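Sirelley Repair Room: progress report to the Palma Fund, covering the autumn through December

Dear Lorena,

First of all, thank you for your patience with the timing of this report. I had meant to have it with you a good deal sooner, but the wiring corner ended up taking up more of our autumn than any of us had planned for, and I wanted to be able to tell you how it came out before I wrote anything down!

When we applied to you last spring, the main complaint from people who use the room was that they spent half the evening looking for things. We had wire in coffee cans, wire in shoe boxes, and a whole drawer that nobody liked to open. Your grant paid for new shelving, a long worktable and a proper set of labeled bins, and I'm very happy to say that all of it is in and being used.

The sorting itself was the big job. We went through 142 reels and bundles, one evening a week, and each one was tested, tagged and given a place. Anything with cracked insulation went to the metal recycler. The good single-color hookup wire is now kept by thickness, and the multicolored leads that already have a connector on one end have their own bin, where people can find them without pulling everything else out (they do tangle so). We ended up with 27 bins in all, against the 14 we had budgeted for. The extra ones came from a closing-down sale at Vurau Hardware and cost us very little, so we are still within the amount you gave us.

Two things have not gone as well. The label printer from Allura arrived late and we are still writing some of the tags by hand, and the small reels remain a nuisance. The wire springs loose as soon as the end is let go, and then somebody has to sit down and wind it again. We have tried rubber bands and masking tape, and I can't say I'm in love with either one. 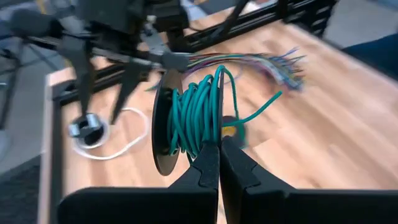
Agustina Garrido thinks we should give up on tape altogether and put a short hook-and-loop strap on every reel, with the loose end tucked under it before it goes back on the shelf. She tried this at home over the summer and says the straps outlast everything else, and that people will use them if they are already on the reel. I'm inclined to agree with her, and we have put a bag of them on the January shopping list.

We have 2 evenings of sorting left, mostly odd lengths and a box of old lamp cord, and after that I'll send you the final receipts along with the bin list. You'd be very welcome to come by and see the shelves for yourself. We're open from six o'clock, and there is always coffee.

With warm thanks from all of us at Sirelley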